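Das Muster am Rand

Neulich stand ich wieder in einem Möbelhaus vor einer Wand mit Tapetenmustern und las auf einem Schild, Ornament sei »zurück«. Zurück von wo, stand nicht dabei. Wer sich die Wohnungen ansieht, in denen Leute tatsächlich leben, die Tischdecken, die Duschvorhänge, das Papier in der Besteckschublade, kann kaum auf den Gedanken kommen, das Ornament sei je verreist gewesen. Verreist waren die Leute, die über Einrichtung schreiben.

Trotzdem wird die Rückkehr seit ein paar Jahren verkündet, meist im Frühjahr, wenn die neuen Kollektionen kommen. Der Hersteller Pilorum wirbt mit 120 Dessins, darunter 22 Damaste, und nennt das Ganze eine »Befreiung von der weißen Wand«. Ich habe nichts gegen Damast. Ich misstraue aber einer Befreiung, die pro Rolle abgerechnet wird und bei der man den Rapport noch dazukaufen muss, weil an jeder Bahn ein halber Meter Verschnitt abfällt.

Das Argument geht ungefähr so: Die weiße Wand sei kalt, protestantisch und elitär, das Muster dagegen warm und menschenfreundlich, es erzähle Geschichten. Welche Geschichten eine Ranke erzählt, die alle vierundsechzig Zentimeter von vorn anfängt, hat mir noch kein Prospekt verraten. Eine Geschichte, die sich so oft wiederholt, würde man einem Onkel beim Abendessen nicht durchgehen lassen.

Die Gegenseite ist nicht besser. Sie beruft sich auf Ehrlichkeit. Glatte Flächen seien ehrlich, heißt es, das Material spreche für sich. Meine Küchenfront ist glatt und weiß und besteht aus gepresstem Holzmehl mit Folie, die sich über dem Geschirrspüler seit dem zweiten Winter ablöst. Gesprochen hat sie bisher nicht. In der Siedlung Ridgeway, wo ich zwölf Jahre gewohnt habe, waren sämtliche Treppenhäuser in einem Ton gestrichen, den die Verwaltung »Naturweiß« nannte, und nach jedem Umzug sah man die Schrammen der Sofas bis in den vierten Stock. Meine Großmutter hätte da ein Muster hingeklebt und die Sache wäre erledigt gewesen.

Damit bin ich bei dem Nutzen, über den in der ganzen Debatte so gut wie nie gesprochen wird. Kleingemusterte Stoffe verzeihen Flecken. Ein Blümchenbezug sieht nach dem Frühstück fast so aus wie vorher, ein weißer nicht. Das ist keine ästhetische Theorie, es reicht aber, um zu erklären, warum in so vielen Haushalten Streublumen auf dem Wachstuch liegen. Die Besitzer wollten vermutlich gar nichts ausdrücken. Sie wollten nicht ständig wischen. 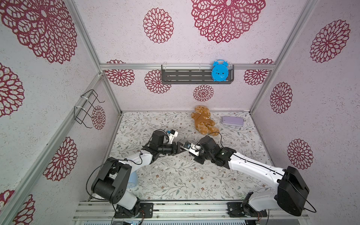

Dunkelrote Medaillons auf blassem Grund, darunter feine Blattranken auf Weiß: Ornament neben Ornament.

Die Lehrbücher raten von solchen Kombinationen ab. Ein großes Muster brauche Ruhe um sich, lautet die Regel, und wer zwei mischen wolle, müsse wenigstens eine gemeinsame Farbe finden. Ich habe diese Regel in so vielen Ratgebern gelesen, dass ich anfing, nach ihrer Begründung zu suchen. Gefunden habe ich nur andere Ratgeber. Irgendwer hat es einmal hingeschrieben, und seither schreiben es alle ab, so wie alle abschreiben, dass Spiegel einen Raum größer machen. Mein Flur hat einen Spiegel und ist eng.

Beim Portal Vastside kann man sich inzwischen einen »Mustertyp« ausrechnen lassen. Man beantwortet 30 Fragen, unter anderem nach dem liebsten Urlaubsziel, und bekommt einen Prozentwert. Ich bin zu 93 Prozent »botanisch«. Am Abend habe ich den Test mit anderen Antworten wiederholt und war immer noch botanisch, und im Warenkorb lag schon ein Kissen von Pronuvley. Vielleicht kennt mich die Maschine besser als ich mich selbst. Wahrscheinlicher ist, dass im Lager noch viele Kissen lagen.

Mich stört daran die Behauptung, der Geschmack sei ein Wesenszug, den man nur freilegen müsse. Die meisten Muster, mit denen wir leben, haben wir nicht gewählt. Sie waren im Angebot, sie hingen schon, als wir einzogen, sie kamen mit der Aussteuer oder vom Sperrmüll. Man gewöhnt sich, und nach einer Weile hält man die Gewöhnung für Vorliebe. Ich kenne Menschen, die ihre braunen Badezimmerkacheln aus den Siebzigern zwanzig Jahre lang verflucht und dann mit feuchten Augen verabschiedet haben.

Ob man nun tapeziert oder streicht, ist mir deshalb ziemlich gleich. Wer Medaillons mag, soll Medaillons kleben, auch neben Blümchen, auch im Flur. Er soll sich nur nicht einreden lassen, er nehme damit an einer Bewegung teil. Im Juni kommen die Kataloge für den Herbst, und dem Vernehmen nach wird es darin wieder sehr viel Weiß geben.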